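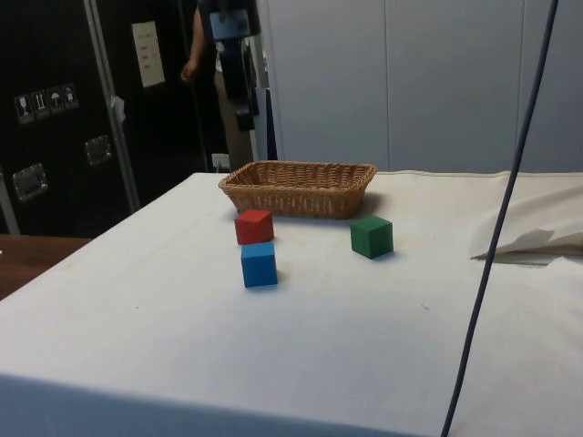 The Basket from Walelach

a short story

The woman who ran the mending shop on the hill road had inherited the basket from an aunt who never once, in all her long life, put anything useful in it. It was a handsome thing, honey-brown and tightly woven, with a rolled rim that was pleasant to run your thumb along while you were thinking of something else. The aunt had bought it at the market in Walelach, where she had gone for onions, and she used to tell the story as if the onions had been the foolish idea and the basket the sensible one.

So when the basket came to the shop it stayed empty, more out of respect than anything. It sat through one winter on the shelf with the thread and another on the windowsill, and then it moved to the big table in back, on the good white cloth, where the light was kind to it.

The cubes came later, and by a different road. They were in the bottom of a sewing box that somebody had left on the step, underneath 32 buttons and a card of hooks from the old Flemano store (the one by the river, which had closed in 2000, when everybody started driving to the mall). One was red, one was blue and one was green. They were small enough that you could close a hand over any one of them, and they were so plain, with no letters or numbers or pictures on them, that the woman stood there for quite a while wondering what a child would ever have done with them.

Then she set them down on the cloth in front of the basket, just to get them out of her hand, and went to put the kettle on.

Now, you have to understand that she was a tidy person. She folded her dish towels in thirds. She could not pass a crooked mat without nudging it straight with her foot. And there was a basket, with nothing in it, and there were three cubes beside it, with nowhere to be, and any reasonable person would have put the one in the other before the water boiled. She fully meant to. She drank her tea and looked at them and meant to, and then the bell rang out front and it was a man with a torn coat pocket, and that was the afternoon gone.

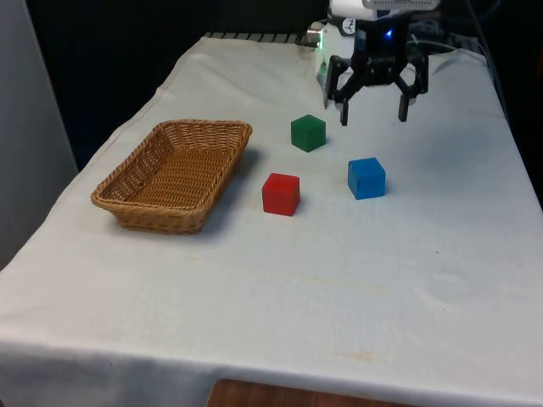 The Second Evening

By the next evening she had begun to have opinions. The red one, she decided, was the one that wanted to go home. It had that look of a guest who has already found his hat. The green one was thoughtful and would need to be asked twice. As for the blue one, she suspected it of enjoying itself out there on the cloth, and she could not find it in her heart to blame it.

She tried them in other arrangements, which she would not have admitted to her customers. She put them in a row, and they looked like they were waiting for a bus. She stacked them, and they looked like they were showing off. In the end she let them stand in a loose little huddle, the way people stand outside a church after the service when the talk is good and lunch can wait, and that seemed to suit all three.

The price came up on Saturday, when a lady from Pelkonen, in for a hem, caught sight of the basket through the doorway and offered 500 for it on the spot, cash, cubes included. It was a great deal of money for a basket. It would have paid for the new window and a fair part of the roof. The woman thought of her aunt walking home without onions, and heard herself say that she was very sorry, but it was in use.

"In use for what?" the lady asked, quite fairly, leaning to look again.

"I'm still deciding," said the woman, and pinned up the hem.

That night she shut the curtains, wiped her hands, and picked up the red cube first. She held it over the basket for a moment, long enough to feel silly, and then she set it down inside, right against the weave, and reached for the green.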